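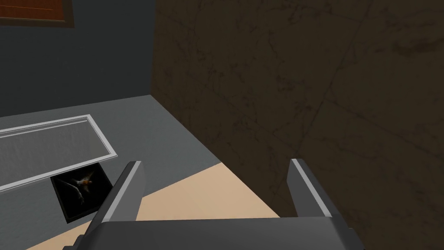
4.2. Sustitución de cargos y continuidad de las comisiones

El cambio de gobierno municipal en Grarngate ofrece un caso adecuado para examinar la relación entre el margen electoral y la composición de los órganos delegados. La candidatura independiente obtuvo 1573 votos frente a los 1511 de la lista oficial, una diferencia que no alteró la distribución de escaños en el pleno, elegido en un ciclo distinto. La nueva alcaldía inició por ello su mandato con una mayoría adversa y con cuatro de las seis comisiones informativas presididas por concejales de la oposición.

El reglamento orgánico vigente atribuye a la alcaldía la propuesta de presidencias, pero exige su ratificación por mayoría absoluta. En los municipios de Pruvosari y Sutadier, analizados en la sección anterior, el mismo requisito se resolvió mediante acuerdos previos a la sesión constitutiva. En Grarngate no hubo acuerdo. Las actas registran tres votaciones sucesivas sobre la comisión de Hacienda, todas con idéntico resultado, y una prórroga tácita de las presidencias salientes que el secretario municipal consideró conforme a derecho en su informe de 2022-01-11.

La prórroga tuvo efectos desiguales. Las comisiones de contenido técnico – obras, aguas, cementerio – mantuvieron su calendario ordinario y dictaminaron los expedientes pendientes sin variación apreciable en los plazos. La de Hacienda, en cambio, retrasó hasta septiembre el dictamen de las ordenanzas fiscales. De las 20 sesiones plenarias revisadas para este periodo, cinco incluyeron en el orden del día alguna moción relativa al reparto de competencias, y solo una prosperó. La figura 1, incluida en la sección 2, recoge la delimitación de los distritos a los que se refieren dichas mociones.

Conviene distinguir entre el bloqueo formal y el funcionamiento cotidiano de la administración. Los contratos menores, sujetos en el municipio a un límite de 2000 euros por expediente, continuaron tramitándose por decreto. El convenio de transporte con la mancomunidad de Malý se renovó sin debate, dado que su cláusula de prórroga automática no requería pronunciamiento del pleno. Ambos mecanismos redujeron la capacidad de presión de la mayoría, aunque no permitieron a la alcaldía aprobar ninguna de las partidas nuevas anunciadas durante la campaña.

Queda fuera de este apartado la cuestión de las dietas por asistencia, cuyo régimen se modificó después del periodo de observación y se trata en la sección 4.3 junto con las retribuciones del personal eventual.

Contacto con la redacción | © Todos los derechos reservados | Volver arriba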